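Patch pocket (knitwear)

From the Skjelbred Clothing Wiki, the open reference on everyday garments

This article is about pockets sewn onto the outside of sweaters and cardigans. For pockets set into a side seam, see Seam pocket. For the kangaroo type, see Hooded sweatshirt.

A patch pocket on knitwear is a separate piece of fabric, knitted or woven, attached to the outside of a sweater on three sides and left open at the top. Most common on the chest or at hip level. Chest version usually single, hip version usually a pair. Used for decoration at least as often as for carrying anything.

Contents
1 Terms
2 Construction
3 Contrast pockets
4 Trim and closures
5 Effect on folding and storage
6 Washing and care
7 Repair
8 See also
9 Notes

Terms

"Patch pocket" is the general word. "Applied pocket" means the same thing and turns up in older sewing books. "Breast pocket" only says where it sits, and can be a patch or an inset. A "mock pocket" is stitched down on all four sides and holds nothing. Sellers mix these up constantly, so listings are not much use as a source.

Left and right are given from the wearer's side in pattern writing. Photographs of a sweater lying face up reverse this for the viewer. A good share of the edit disputes on this page came from that one point, please check before changing.

Construction

Three usual methods.

Sewn on. The pocket is made as its own small square or rectangle, then attached by hand or machine. Edges are turned under if the fabric is woven or likely to fray. Easy to remove later.

Picked up. Stitches are picked up along a row of the sweater front and the pocket is knitted upward from there, sides sewn afterward. No seam at the bottom, so the lower edge lies flatter. Common in hand knitting, rare in stores.

Cut and stitched. Factory method for brushed or thick knits. The piece is cut from a roll of fabric, the raw edge overlocked and then stitched down. Bulky at the corners. The bottom corners are where it fails first.

A knit front stretches and the pocket piece often doesn't, or not by the same amount. Makers put a light strip of fusible tape behind the area. When it's left out, the sweater sags under the pocket after some months of wear, and a small pull shows at each top corner.

Placement on an adult crew neck varies with size and cut. The Talel pattern booklets put the top edge level with the underarm. The Trison ones set it a little higher and nearer the center, which some knitters find gets in the way of a cross-body bag strap.

Contrast pockets

A contrast pocket is made from something different from the body. Different color, different stitch, different surface, or all of them. Widely used on plain-shaped pullovers where the pocket is the only added feature.

Common choices are lace over a solid backing, faux leather, velvet, sequined mesh, woven check, and knits with metallic thread. Body fabric tends to stay muted, with the shine kept to the one spot. Cuffs and inner neck edges in a darker shade of the body color are a frequent companion, particularly on brown, taupe and gray sweaters.

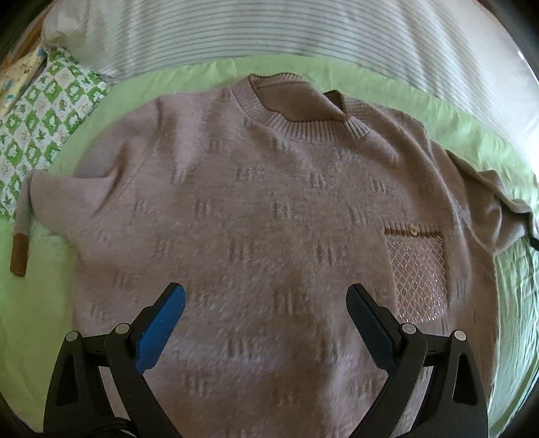 Mauve-taupe crew neck with a contrast chest pocket: diamond lattice with metallic flecks, darker trim and a small pale gold-toned button. Brown cuff at left.

Brushed bodies need some care in the choice. A fuzzy surface sheds onto a smooth pocket, and a rough pocket (sequins, heavy glitter yarn) rubs the fuzz off the sleeve that crosses it. Wear shows on the inside of the forearm first. Textured body patterns like raised dashes, bobbles or small cables hide this better than plain brushed knit does.

Pattern matching across the pocket edge is not attempted on contrast pockets. On same-fabric pockets it is, and a mismatched row there is counted as a fault by most judges at knitting shows.

Trim and closures

The opening takes the most handling and is nearly always finished in some way:

Ribbed band, one or two finger-widths deep
Bound edge in ribbon, braid or leather-look tape
Folded hem with a row of topstitching
Crochet edge, mostly on hand knits

Buttons on chest pockets can be working or decorative. A decorative button is sewn through the trim only, or through trim and body together, in which case the pocket is pinned shut at the middle and holds very little. No way to tell which without lifting the edge. Metal-look shank buttons with a molded emblem are typical on store-bought pullovers. Flat four-hole ones are more usual on cardigans, often matching the front.

A heavy button drags the trim forward and the pocket gapes. Fix is a smaller button or a backing button on the inside. Emance sold a flat backing disk for this in packs of 20, now discontinued, any thin shirt button will do.

Effect on folding and storage

Pocketed sweaters fold a bit differently from plain ones. The extra layer makes a hard line if the fold runs across it, and the line stays in thicker knits.

Usual way. Lay it face up on a bed, front smoothed out and neckline straight. Empty the pocket. Then turn it face down, bring each side in so the fold misses the pocket's outer edge, sleeves laid down along the back. Bottom third up, then up again. Pocket ends up on the outside of the stack where it can be seen, handy for telling dark sweaters apart in a drawer.

Shoulders that bunch up at this stage should be pulled flat before the sides come in, otherwise the ridge gets pressed into the stack. Same for a sleeve left doubled under itself.

Rolling works for thin knits. Not recomended for sequined, beaded or buttoned pockets. Hanging is worse than folding for any heavy knit, pocket or no pocket. Shoulder points, stretched hem.

For longer storage a sheet of tissue over a shiny pocket stops it catching on the sweater above. A cotton pillowcase does the job too.

Washing and care

Follow the label of whichever fabric is the more delicate one. Often that's the pocket, and the label may only mention the body. Labels list fibers by share of the whole garment, with small trims commonly left off. A body marked 65 percent acrylic says nothing on what the lattice or lace is made of.

Turn inside out. Close the button if it closes. Cool water, short spin, mesh bag for anything with metallic thread. Wring nothing.

Dry flat on a towel, away from radiators. The pocket area takes longer than the rest, two layers plus tape, so feel inside it before putting the sweater away. Musty smell in stored sweaters is very often just a damp pocket.

Lint collects in the bottom seam. Turn the pocket out as far as it will go and brush it, or use sticky tape. Tissues left in before washing are a separate misery, see Laundry accidents.

Iron around, not over. Metallic yarns can melt or go dull under a hot iron, and brushed knits go flat and shiny. Steam from a small distance is fine for most. Test on the inside hem.

Repair

Loose corner: a few small backstitches in matching thread, starting from the inside. Don't pull tight, knit puckers easily.

Hole in the body behind the pocket: leave the pocket on and patch from the inside. Taking it off usually shows a darker, less faded square underneath, and then the pocket has to go back anyway.

Torn trim: unpick, replace the full width. Partial mends show.

Lost button: replace, or cover the spot with a snap. Spare buttons on store sweaters come in a small bag stapled to the hang tag and are mostly thrown out with it.

Adding a patch pocket over a stain or moth hole is an old trick and works well on the chest. Njål Solberg's mending handbook gives it a full chapter, with 30 drawings, and suggests cutting the new pocket from a worn-out scarf. Page 232 has the corner stitch, the clearest version in print so far as editors here know.

See also

Crew neck
Brushed knit
Ribbing
Cuff
Seam pocket
Sweater storage

Notes

Solberg's book uses "applied pocket" throughout. Page numbers are from the paperback, hardcover differs.

The Talel and Trison placements are from the adult pullover booklets only. Childrens sizes not checked yet.

Section on closures needs a source for the pinned-shut type. Zippered patch pockets are missing entirely, somebody with a sample please add.

Last edited August 2026. Text may be reused with credit to the Skjelbred Clothing Wiki.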